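Home Topics Games Grown-ups
Last updated: Jan 1, 2019

Why do we sort things?

Have you ever hunted for one sock in a great big muddle of a drawer? It takes ages! Sorting means putting things that are alike together, and people have done it for a very long time — with seeds, with buttons, with books.
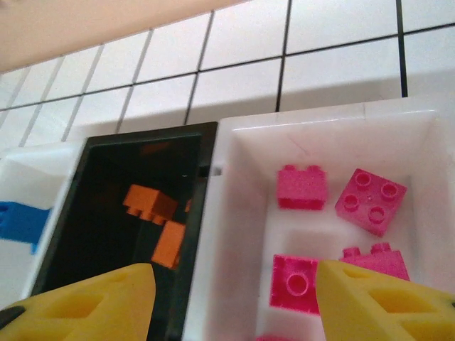
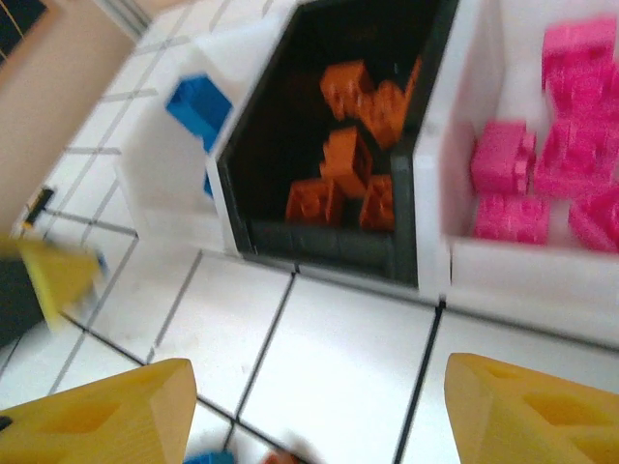 Bricks sorted by colour.

You can sort by size too, or by shape, or by what a thing is for. A library with 2,413 books would be a dreadful place without any order. Try it yourself with 10 leaves from the garden, and then (if you like) mix them up and find another way.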